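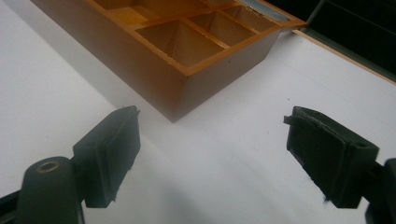

Divided box on the white table, gripper open, near corner toward the jaws.

From: Leena Aaltonen
To: ditasby-collect
Date: 17 July 2026
Subject: Re: Start position for the box task

On the Erstead side, someone wrote:

> We are loading the Wusovthorpe batch and the first second of most
> episodes is close to useless for us. The jaws are already moving when
> the recording starts, and the distance to the box is different every
> time. Can you fix a start position? Also, do you want us to drop
> episodes where the box is only half in view? We have 900 that would
> fail a strict check, and I would prefer not to throw them out if the
> policy can learn from them.
>
> Separately, what is the plan for the worn pads? The fingers in the
> newer episodes look different from the ones in January.

Taking these in order.

Start position. I don't want a fixed one. The January set had a taped mark on the table and the policy learned the mark. It reached well from that spot and drifted from anywhere else. What I do want fixed is the state of the jaws: fully open, held still for 3 seconds, then move. That gives you a clean segment to trim against and leaves the approach free to vary. I have changed the operator sheet to say so. The box may sit at any angle as long as a corner or a long side faces the operator, and it should be turned between episodes.

The old sheet said "open the gripper and begin." Operators read that as one motion, so the recordings are consistent with what we asked for. Please don't mark them as operator error in the log. Use the code "early start", which Ikonen added to the label tool last week.

Half-visible box. Keep them. At deployment the wrist camera will lose part of the box on nearly every approach, and a training set where the whole box is always in view would give us a false picture of how well the policy does. The check should ask for one visible corner or one visible rim at the first still moment, nothing more.

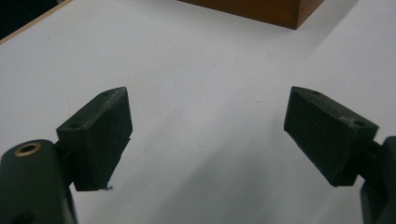
Does an episode with no grasp in it count toward the total?
It counts if it was recorded as an approach-only episode. Those have their own label, and the target is 2,000 of them. A failed grasp keeps the grasp label and gets the failure flag; don't relabel it as approach-only afterward.

On the second question about totals, which came to me off list: the split is by session and never by episode. Two episodes recorded minutes apart share the light, the table and the box, and if one lands in training and the other in validation the score means very little. We have 13 sessions so far. Hold out whole sessions. If that makes the validation set uneven in size, leave it uneven.

Pads. There is no plan to swap them in the middle of a batch. The covering on the pads frays and starts to lift at the corners, and I would like the data to include that. Two conditions apply:

1. If a loose piece is long enough to touch the box before the pad does, stop and trim it.
2. Write the pad state in the session notes (new, worn, torn). The field is free text at the moment. Ikonen will turn it into a menu. 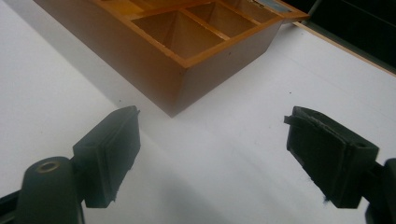
Closer approach, box corner between the open fingers.

One open point on the box itself. The compartments look very much alike from above, and the instruction text in the current episodes says only "the compartment." For the pick-and-place part we need the operator to name a cell before moving. I suggest counting from the corner nearest the gripper, but that breaks when the box is turned mid-episode — and it will be turned, since we are asking people to do that in the regrasp runs. Numbering from a fixed end of the box is the other choice. It needs the operator to know which end is which. I lean toward the second. Replies to the list, please, with whatever your parser can handle.

I have not looked at the timestamp gaps yet.

Leena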